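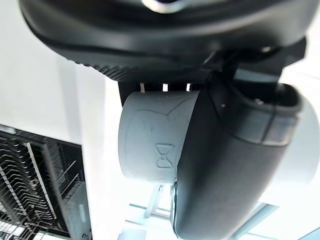
## Mugs, machines and a very tidy sink: an afternoon with Gifty Ayaaba

I have wanted to write this one up since July, when a reader emailed me (hello, and thank you!) to ask if I'd ever talk to somebody who works next to a robot every day. Not the person who builds it and not the person who bought it. Just the person who has to share a sink with it.

So I asked around, and a friend of a friend put me onto Gifty Ayaaba. Gifty runs the kitchens at Vikness, which does order processing for other companies, mostly sporting goods (Nultosport is the big client, if you've ever bought running tights from them your return probably went through this building). She has been there six years. She orders the coffee and the fruit, sets up for client lunches, deals with the fridge, and until last spring she and one part-timer also did every single dish.

Now a good share of the dishes go to a machine with two arms, and I don't mean the dishwasher, although there's one of those as well.

We talked standing up, because Gifty doesn't really sit. She'd made ginger tea for both of us and kept one eye on the island the whole time.

"People come in expecting me to be mad about it," she said. "Or they expect me to be in love with it. I'm at work! I have a list. It's on the list."

I asked her to take me back to the beginning, before any of this showed up.

"Before, my day was cut into little pieces by mugs. You start writing the order for the wholesaler and there are eleven mugs. You finish those, you start the order again, and now there's a lunch meeting letting out. I would get home and I couldn't tell you one thing I had finished."

Vikness had a count done before they signed anything. Loureiro, the facilities contractor, put a tally sheet by the sink for a month and asked Gifty and the part-timer to mark every item they washed or loaded by hand. It came to 1,793 mugs and glasses, and that was with plates left out.

"I looked at that number and I thought, well, no wonder about my wrists," Gifty said.

The robot came from a company called Sastix, and it arrived with two technicians and a lot of cable. For the first stretch it did almost nothing you'd call useful. It picked up a mug. It put the mug down again. Gifty would be trying to get forty people's lunch onto platters and there it was on the other side of the counter, thinking about a mug.

"I was not gracious," she said, and laughed so much she had to put her tea down. "I said some things to that machine. One of the Sastix boys asked me if I had any feedback and I told him it could start by moving over."

They did move it over, by the way! They also asked her to show them how she does things, and this was the part of the afternoon I found most interesting, so let me stay on it for a bit.

The technicians had set the thing up to take a mug in whatever way it could get hold of one. Gifty watched that for a few mornings and then stepped in. She takes a mug low on the body, with her fingers away from the rim, every time, and she's trained every part-timer to do the same. She doesn't want hands where people's mouths go. She also wants mugs standing on the rack with a gap between them, with the handles all pointing one way so that the next person can grab one without knocking its neighbor into the sink.

"They wrote it all down," she said. "I had been doing it that way for years and I'd never said it out loud to anyone above me. Now it's in a document with my initials on it. I asked for a copy. I have it at home."

I asked if that felt good or strange.

"Good. And then later, strange. I was driving home and I thought, I've just given them the thing I know." She shrugged. "Then I thought, they'd have to know about the fridge as well, and the fruit man, and who can't have nuts. They don't have that." 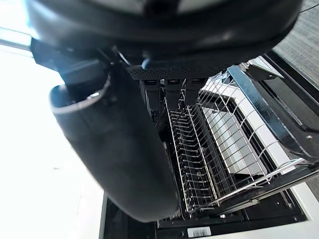
## What it does all day, and what it won't do

The dishwasher is where the two of them divide the work up, so that's where Gifty took me next. She opened it, pulled the rack out all the way and gave me the tour like a person showing off a new car.

Plates go in the tines. The robot is decent with plates if they're the flat kind and hopeless (her word) with the deep pasta bowls that somebody in the sales team insisted on buying. Cutlery is hers. Anything with a lid is hers. Anything with food still stuck to it is hers, and she has views on that, which I'll come to.

"It needs the rack pulled out to the end. All the way, until it stops. If you leave it halfway it will come down in the wrong spot and then it just waits. So that's a new habit for everybody. I put a note up. They ignored the note, so I put up a bigger one."

She keeps a log in a spiral notebook. She isn't required to, since Sastix gets its own records off the machine, but she likes having hers. She writes down anything she had to step in for, with the time and what the dish was. When I visited she was up to 853 entries and she let me page through. "Bowl, again." "Bowl." "Spoon left in mug." "Stopped, no reason, started by itself 2:40." "Very good today." I could have read it all afternoon.

Does she think of it as being in charge of the machine?

"I think of it like having somebody new who never gets to be not new," she said. "You know how with a new person you watch close, and then after a bit you can turn your back? I can turn my back now for mugs. I can't for bowls. With a person you'd have got to the bowls by now."

And then the food thing. When it was Gifty at the sink, people scraped their plates. They'd stand there and chat while they did it. Once the robot took over they started leaving things any old way, with crusts and napkins and once a whole boiled egg. She was more upset about that than about anything else she told me.

"They were being polite to me, and I understood that only when it stopped. They looked at the counter and they didn't see anyone to be polite to. But who do they think takes out the egg?"

She raised it at the all-staff meeting. She stood up and said what I've just written, more or less, egg included, and she says it's been better since, apart from one floor. (She told me which floor. I'm not putting it in!)

## The hours question

I had to ask about money and hours, and I could tell she'd been waiting for it.

Nobody at Vikness has lost a job over the robot so far. The part-timer went back to school in the fall and that job has not been filled, and Gifty is pretty blunt about what that means.

"They say it's not a cut. Fine. There were two of us and now there's one of us. I can count to two."

She used it, though. She went to her manager with the tally sheet, the notebook and the document with her initials on it, and she asked for her title to change and her pay along with it. She got kitchen operations lead and $3,000 a year more. She'd asked for more than that and she plans to ask again.

"My sister told me, don't complain about the robot, bill for the robot. So that's what I did."

What she does with the time is the happy part. She cooks now. It started with soup on cold days and now there's a hot lunch twice a week, with groundnut stew as the one people ask for by name, and she's taken over the client lunches that used to be ordered in. Loureiro has asked her to come and talk at two of its other sites about setting up a kitchen around one of these machines, and she's thinking about what to charge them.

Her wrists are better too. She told me that one quietly, rinsing out our cups.

There are things she misses. She says the sink was where she heard everything: who was expecting, who was leaving, who'd had a terrible call with a customer. People will talk to you when your hands are busy. She's at the stove more now, with her back to the room and the extractor fan going, and she feels that she's a day behind on the news.

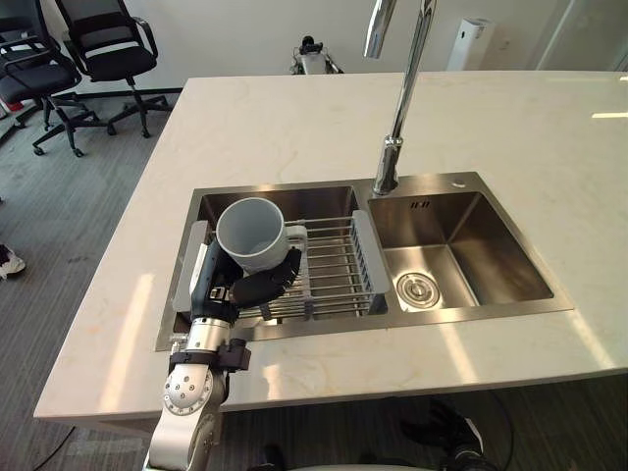
She's working on that. She wants the stove turned into an island of its own so she can face out while she cooks, and she has drawn a plan of it on the back of a delivery slip. I've seen the plan and I'd say it's a good one, although I'm biased, I'd had the stew by then.

I asked her what she'd tell someone whose workplace is about to get one of these. She thought about it for longer than she had with any of my other questions.

"Be there on the first day," she said. "Don't take vacation that week. If you're not standing there they will ask someone in an office how the dishes get done, and that person will answer! They'll have no idea, and they will answer. And then you're living with it."

Anything else?

"Start a notebook. Write the time down too."

She also wanted me to mention that the pasta bowls are still in service, that she's asked three times for them to be replaced, and that if anyone from sales happens to be reading, she has a very nice flat one picked out and she can forward the link.

I'm going back for the stew. If you've got questions for Gifty, leave them in the comments before then and I'll take them along with me. She's said she'll answer anything except which floor.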